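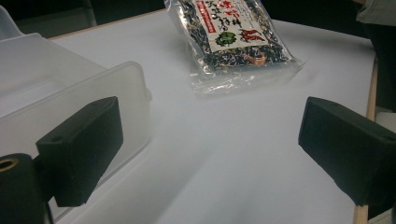
A bag of dried food with a Japanese label, on a white table beside a frosted plastic container.

Dried seaweed (pantry staple)

Dried seaweed is sea vegetable with nearly all its water taken out, sold in sheets, strips, flakes or mixed with other dry bits, and I keep far too much of it. I write most of the pantry entries on this site, and this one has been on my list since May, when Tülin Sönmez asked me why the page on dried beans was three times as long as the page on everything from the ocean. Fair question! So I've pulled the old stub apart and started over.

Kinds you'll run into

Nori is the one most people know, the thin pressed sheet around sushi rolls. Kombu is the thick, leathery kelp you soak or simmer for broth (dashi), and wakame is the softer one that floats in miso soup. Hijiki is black and twiggy and gets cooked down with carrots and soy sauce. Some countries' food agencies advise against eating hijiki because of its inorganic arsenic, so read up before you make a habit of it. Then there are the mixes, which I love, where chopped seaweed is bagged with sesame or other dry odds and ends. Some are meant for soup, some for salad, and some are rice seasoning that goes straight from bag to bowl. If you can't read the label, ask at the store or point a translation app at it before you guess. I once put a soup mix on rice dry and chewed for a very long time.

How it comes packed

Clear plastic bags are common for the mixes and the cut kinds, and I like them, as you get to see the color and how much has crumbled. Nori usually comes in something stiffer so the sheets don't snap. Many bags have a little drying packet inside. Leave it in there, and don't eat it (see the separate entry on drying packets, mostly the work of Rozália Bakos, who has gone much deeper into silica than I ever will).

Storing it

Damp is the enemy. A sheet of nori left out on a rainy Friday will be limp by supper, although a few seconds over a low burner crisps it right back up. I used to fold the bag over and clip it, and that's fine for a week or two. These days I put the whole bag, label and all, in a plastic box with a tight lid, because once I've tipped things loose into a container I forget what they are and how long they soak. Keep it dark, too. Light turns the green ones a sad brownish color and the flavor goes flat. Zübeyde Gündoğdu keeps hers in the freezer and swears by it, but my freezer is full of bread.

The date on the bag is usually about quality, and well-sealed dried seaweed can be pleasant past it. Anything musty, fuzzy or visited by bugs goes in the trash.

Soaking and amounts

Cut wakame needs five minutes or so in cold water. Hijiki wants closer to 30. Kombu can sit in the pot overnight if you've got the time (I rarely do). Whatever you're using, start with less than looks right, wakame especially, which swells up enormously and will climb out of a small bowl while your back is turned. A tablespoon is plenty for two people's soup.

Kelp carries a lot of iodine, so folks with thyroid trouble should check with a doctor before eating it often. The salt varies by bag as well, and I taste before I add any soy sauce.

See also: Bonito flakes; Drying packets; Miso; Pantry boxes and lids; Rice seasonings

Still needed on this page: a section on Korean and Irish kinds. Ozan Değirmenci has offered to draft the Irish part.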